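Library Toy Shelf Loses Its Labels, Gains Some Patrons

Kasdale, 6/18/24

The Kasdale Public Library reopened its toy lending room Tuesday with 826 items, new carpet, and no remaining system for deciding what goes with what.

Until January, every toy in the room lived in a zippered bag with a laminated card listing its contents. A farm set had its cow, its other cow, its fence sections and its farmer. If a family brought the farm back short one cow, the bag went to a holding cart behind the desk until the cow turned up. By the time the room closed for its new floor, the cart held 249 bags. Several had been there long enough that the children who borrowed them now have learner's permits.

The library's answer is the loose bin. Anything that has lost its set, its box or its purpose goes into an open metal bin on a tabletop, and any child with a card may borrow two things from it for as long as they like. There are no cards to check against and no late fees. The return policy, as posted by the door, reads in full: "Bring back two things."

They do not have to be the same two things.

"We spent years sending letters to people over a plastic fence," the library said in the handout given to parents at the door. "The postage was more than the fence." The handout goes on for a further page and a half, most of it concerning batteries, which are still not allowed.

The complete sets haven't gone anywhere. They take up the wall nearest the window and are lent out the old way, card and all, two weeks at a time. The marble run from Bendberg, donated when the elementary school there merged with its neighbor, has its own shelf and its own sign-up sheet. The sheet was full before lunch. The wooden train was also spoken for, by a party who could not yet write and had made a firm line in crayon instead.

Business at the bin was steadier and harder to predict. 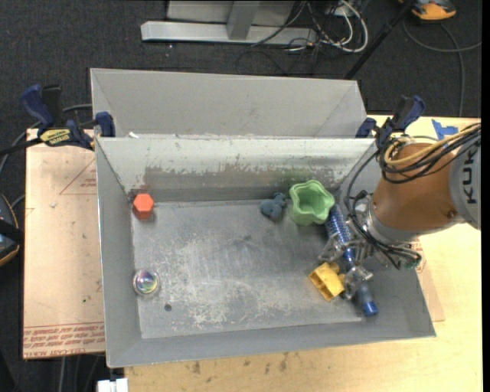 Choosing from the bin is slow work, and most of the adults who came along on Tuesday had not planned for it. A parent from Lenz said she had set aside ten minutes before swimming and missed swimming. Her son went back and forth between a light green cup with a wavy rim and a clear ball that shines pink and violet in the middle, put both of them back, and left with a spoon. Another child wanted the red-orange hexagonal block and wished to know what it was for. The desk said it was for whatever he wanted, an answer he plainly considered a dodge. He took it anyway, and his second choice was a yellow thing with a rectangular opening that three adults had by then identified as three different parts of three different toys.

The bin itself is a hand-me-down. It spent its working life at the Cletia hardware store, where it held hinges, and there are scratches across the bottom. The library got it for nothing when the store cleared out its back room. A plan to paint it was dropped after somebody priced the paint.

Not everyone is won over. A letter in the comment box, written in a careful hand and running to both sides of the paper, argues that children should learn to keep a set together and that the library has given up. It asks what will happen to the 249 bags. The library's reply, pinned up beside it, says the bags have been emptied, washed and hung on hooks in the hallway, where patrons may take one to carry home their two things. It adds that the writer's own household has had the barn from the farm set for some time and is welcome to return it.

The town council put up $200 for the change, all of it spent on hooks and on a replacement for the sign outside, which had said TOY LIBARY since the day the room first opened. The old sign has been put in storage. One council member asked whether it could be borrowed.

The toy room is open Tuesdays and Thursdays from 10 to 4 and Saturday mornings until noon. Cards are free to residents of Kasdale, Lenz, Bendberg and Cletia, with proof of address. Donations are welcome at the front desk during the same hours, and can be complete or otherwise. Jigsaw puzzles can't be accepted until the fall, as the library already has two it believes to be mixed together and would like to finish those first.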